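Tritovum Automation Notes
Home | Guides | Standards | Downloads | Contact

Setting up a peg insertion test: good practice for repeatable results

5 min read

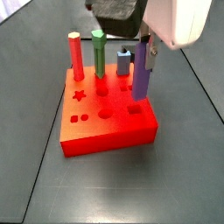 Purple peg held upright over the red shape-sorting board.

Peg insertion is a simple task to set up and an easy one to report badly. This guide covers the minimum we expect before results are passed to another site. It assumes the arm has been commissioned and the cell risk assessment is signed.

1. Fix the board
Secure the board so that it cannot slide under side load. Mark its position on the table. If the board is moved, even for cleaning, repeat step 2 before the next trial.

2. Set the reference
Touch off at two points on the board and store both in the Zallar job file. Do not reuse a reference from an earlier session.

3. Choose the pegs
Name each peg by colour and top shape in the log, e.g. "green, pentagonal". Colour alone is not enough if a second set is in use. State which pegs are already in the board when the trial starts, as they limit the room for the fingers.

4. Grip
Grip on flat sides where the shape allows. Keep the fingers clear of the part of the peg that will enter the hole. Check finger fixings at the start of each session.

5. Approach
Bring the peg to a hover point over the target hole, upright, and pause for 500 ms before descent. The pause lets the arm settle and gives the operator a clear moment to stop the run.

6. Descent and abort
Set the force limit before the first trial and leave it unchanged for the whole series. On reaching the limit, the arm must stop, retract and record an abort. Searching motions are allowed only if the method statement says so.

7. Score
A peg counts as inserted when it stays in its hole after release. A peg that leans is recorded as "tilted", with a note of the shape. Do not correct it by hand and score it as a pass.

8. Report
Give the number of trials, aborts and tilted pegs separately. The Henard series ran to 659 trials and was rejected at first review for merging the last two. Keep raw logs until the November audit.

Related: Nzioka gripper finger inspection sheet

Last revised May 5, 2024

Contact the standards desk | © Tritovum | Back to top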